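I've been cutting up old bath towels for cleaning rags since May, and I finally have a way of doing it that doesn't leave fuzz all over the house. It's easy! You need sharp scissors, a sewing machine if you have one (mine is an old Koskela that sounds like a tractor) and a towel you don't mind saying goodbye to.

## Cutting

Wash the towel first, hot, with no softener. Softener coats the loops and then the rag just pushes water around the counter, ugh. Trim off the thick woven bands at both ends, then fold the towel in half and cut along the fold. Keep folding and cutting until the pieces are a size you like. I go for 11 inches square, which fits my hand when it's folded in four.

Cut outside or over the tub. I mean it. I did my first batch on the living room rug and I was picking up lint for days.

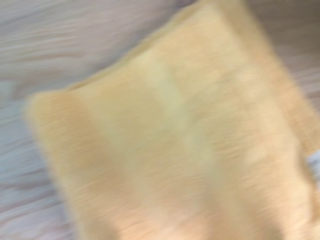 *Folded cloth, tan with a bit of peach.*

## Edges

Set your machine to a wide zigzag and go once around each piece, letting the needle drop just off the edge on the right side. Corners are fiddly, so I round mine off with the scissors before I start. Cheap polyester thread is fine (I get mine at Tristley for 89 cents a spool).

No machine? Pinking shears will do the job, but expect more shedding the first few washes.

## Washing and storing

Run the new rags by themselves once and clean out the lint trap right after. After that they can go in with the other towels. I keep mine in a shoebox under the sink, kitchen ones on the left and bathroom ones on the right, and anything that's touched floor wax goes straight in the trash.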